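作品資料サイトの現在地――愛好家がつくる映像アーカイブの設計を考える

特集・映像文化とウェブ

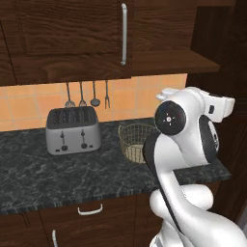 特撮やアニメーションの愛好家が運営する資料サイトは、公式の広報が終わった作品の情報を長く保ってきた。製作会社の告知ページは公開終了とともに閉じられることが多く、場面写真、スタッフ表、関連商品の記録は、個人の手元に残った印刷物や録画から組み直されることになる。こうしたサイトの評価は掲載量で語られがちであるが、利用者が目的の資料に到達できるかどうかは、分類と命名の仕方に大きく左右される。

本誌は今回、連続映像作品「スケキドリー」(Skekidley)を扱う二つの資料サイトを取り上げ、その設計を比較した。同作は放映後に映像ソフトの再発売がなく、現在は中古の媒体と愛好家の記録に頼るほかない作品である。二つのサイトはいずれも非営利で運営され、成り立ちと編集方針が大きく異なる。

一つ目の「クレダンス」(Cledance)は、画像を中心とする資料庫である。収録点数は480点に及び、場面写真のほか、絵コンテの一部、玩具の外箱、雑誌広告の複写を含む。開設当初は登録順に並べるのみであったが、現在は話数、登場人物、舞台の三系統から絞り込むことができる。とりわけ舞台による分類は丁寧で、「倉庫街」「地下水路」「管制室」といった項目の下に、別の話数で使い回された背景美術が並ぶ。同じ美術が照明と色調の変更によってどのように転用されたかを追ううえで、この並びは有用である。

一方で、出典の記載には不足が見られる。雑誌広告の多くは誌名のみで号数を欠き、後から原資料に当たることが難しい。画像の明るさを補正したものと未補正のものが混在している点も、色彩設計を論じる資料としては注意を要する。運営者は更新履歴のなかで、補正前の画像を順次併載する方針を示している。

二つ目の「プラーコム」(Prercombe)は、文章を主体とする。各話の梗概、台詞の異同、音楽の使用箇所を記した項目が300本あり、画像は必要な箇所に小さく添えられるにとどまる。項目の書式は統一されており、冒頭に放映順と制作順を併記し、続いて本文、注、参照資料を置く。制作順を明記した意義は大きい。同作では制作の途中で衣装の意匠が改められており、放映順に見ると変更が前後しているように映る箇所がある。制作順の一覧を手元に置くことで、この混乱はおおむね解消される。

プラーコムの難点は検索機能にある。表記の揺れに対応しておらず、片仮名の長音を一つ省くと該当項目が表示されない。登場人物の呼称が劇中で変わる場合にも、旧称からの案内が設けられていない。初めて訪れる閲覧者は、検索窓よりも索引頁から入ることを勧めたい。

音声資料の扱いにも両者の違いが表れている。クレダンスは権利処理の済んでいない楽曲を掲載せず、曲名と使用場面の対応表のみを公開している。プラーコムは楽曲そのものには触れず、編曲の差異を文章で記述する。いずれも抑制の効いた判断であり、かつて多くの愛好家サイトが無断転載を理由に閉鎖された経緯を踏まえたものと考えられる。音源を聴くことのできない利用者には不便が残るが、サイトの存続を優先する姿勢は支持されてよい。

長期の保存という観点では、「ソティロプロス」(Sotiropoulos)と呼ばれる共同目録の試みが注目される。これは個々のサイトが持つ画像や文章を一か所に集めるものではなく、資料の名称、所在、形態、最終確認の時期だけを共通の書式で記録する仕組みである。参加するサイトが閉じた場合にも、何がどこに存在したかという情報は残る。7月に公開された改訂版の書式では、画像の内容を示す語を主題と小道具に分けて記入する欄が加わった。先に述べた命名の問題は、この欄の運用によって相当に軽減されるはずである。

ただし、共通書式の採用には労力を伴う。既に数百点の資料を抱えるサイトが過去に遡って記入を行うには、相応の時間が必要となる。クレダンスは新規登録分から新書式を適用し、既存の資料については閲覧の多いものから移行するとしている。プラーコムは参照資料の欄が既に整っているため移行は比較的容易とみられるが、添付画像の扱いについては方針を明らかにしていない。

利用者の側にも求められる作法がある。資料サイトの画像や記述を引用する際には、サイト名に加えて閲覧した時期と項目名を記すことが望ましい。愛好家サイトの記述は予告なく改められることがあり、引用元の版が特定できなければ、後の検証が妨げられる。誤りを見つけた場合には、根拠となる資料の名称と該当頁を添えて連絡するのがよい。両サイトとも訂正の受付窓口を設けており、採用された指摘は更新履歴に反映される。

なお、本稿の記述は1月3日(火)時点の公開内容に基づく。次号では、玩具の説明書や店頭用印刷物など、映像以外の周辺資料の目録化を取り上げる予定である。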